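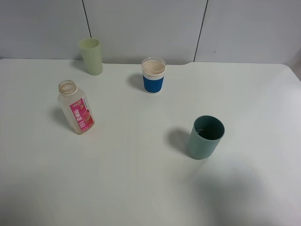 Cup (everyday drinkware)

A cup is a small open container for drinking out of, and I could stop right there, but then this would be the shortest entry in the Trolis Home Encyclopedia and I have way too much to say. In this entry I use the word for anything without a stem that you can lift with one hand: plastic cups, handleless mugs, tumblers, and the to-go cups you get with a lid and a straw. Stemmed glasses have their own entry (Impi Pesonen wrote it, and it's very good). Bottles do too, though I'm going to sneak them in near the end.

Names

The words overlap like crazy. In American kitchens "glass" usually means something made of glass, but plenty of people will ask for a glass of water and be perfectly happy with a plastic one. "Tumbler" means a cup with no handle and no stem, and these days stores mostly use it for the insulated kind. "Beaker" is common in Britain for a child's plastic cup, while over here it makes people think of chemistry class. My co-editor Sorcha Ó Dálaigh grew up saying beaker and still does – we argued over the title of this page for most of December.

Shape

Most cups come in one of two basic shapes, tapered or straight.

A tapered cup is wider at the rim than at the base. That lets you stack it inside its neighbors, and it helps the cup slide out of the mold at the factory. The pale yellow-green one I have up top is a good plain tapered cup, tall and matte. The weak point is balance. A tall, narrow-bottomed cup with nothing in it goes over if you so much as look at it, and light plastic makes that worse.

Straight-sided cups are basically cylinders. They usually don't nest, so they eat up shelf space, but they feel steady and they're easy to wipe out because your hand goes straight down to the bottom. I love them for pens, too! Toothbrushes as well, if you remember to rinse the cup once in a while.

Rims deserve a mention. A thin rim feels nicer to drink from, and a thick one survives a chip-happy household. Many disposable cups have a rolled rim, which stiffens the whole top and gives the lid something to snap onto.

Materials

Plastic is the big one for everyday use. Polypropylene turns up in a lot of reusable cups because it puts up with heat fairly well, and it often has that soft, slightly cloudy look. PET is clearer and is common for cold drinks. It warps with heat, so please don't pour tea into it (I have, once, and had to clean under the stove). Ceramic holds warmth nicely and weighs more. Glass doesn't hang on to smells. Steel bounces, and then it has a dent in it forever.

Ebuka Uzor, who checks our measurements, wants me to say that water boils at 100 degrees Celsius at sea level and that you should look for the maker's temperature limit before filling any plastic cup with something that hot. Done, Ebuka.

Sleeves

A sleeve is a band that wraps around a cup. On hot drinks it keeps your fingers from getting burned, and on cold ones it soaks up or hides the drips and gives you a better grip. Ribbed and corrugated sleeves work by holding little pockets of air against the wall of the cup, so less heat gets through to your hand. The blue ribbed one on my clear plastic cup leaves the top part bare, and I like that, since I can tell how full the thing is without tipping it.

Sleeves can be paper, cardboard, silicone, knitted yarn or foam. Chia-jung Kwok knits hers and has given them to pretty much everyone who works on this encyclopedia. Knitted ones need a wash now and then, especially if you drink anything with milk in it.
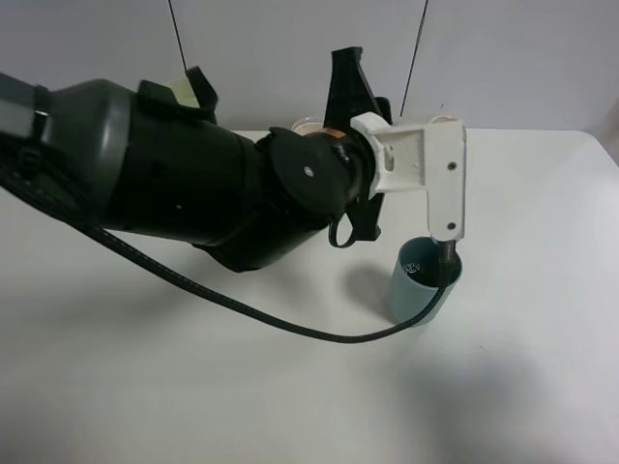
Color and finish

A matte cup hides scratches and fingerprints better than a shiny one. Muted greens and gray-blues have been popular for a while, and they're a pain to pin down, because the same cup can look green by the window and nearly blue under a lamp. If you're trying to match a set you already own, take a cup along to the store with you. Don't trust your memory of it!

Dark interiors are a mixed bag. They hide coffee stains, and they also hide the last bit of old coffee, so tilt the cup toward a light before you refill it. White interiors show everything. I switch back and forth depending on how much I feel like scrubbing.

Cleaning

Wash cups soon after you use them, the milky and sugary ones first. Warm water, dish soap and a soft sponge cover nearly everything. For tea stains I make a paste of baking soda and water, rub it around with my fingers, and rinse well. Skip steel wool on plastic – it leaves tiny scratches, and the next stain settles right into them.

If a plastic cup smells like last week's smoothie, leave it open to the air overnight, preferably on a sunny sill. Two cups stuck together will usually let go if you put cold water in the inside one and stand the outside one in warm water. Onni Kiiskinen swears by a drop of cooking oil between them, and okay, that works too.

Drink bottles kept as cups

Plenty of people rinse out a beverage bottle and keep using it. A squarish body like the one with the pink peach label sits nicely in a fridge door, but the narrow neck keeps your sponge out. A bottle brush helps, and so does shaking some uncooked rice around in soapy water. Once the plastic stays cloudy after washing, I recycle it.

See also: Bottle, Coaster, Dish rack, Lid, Saucer, Stemware, Straw

Last edited May 16, 2019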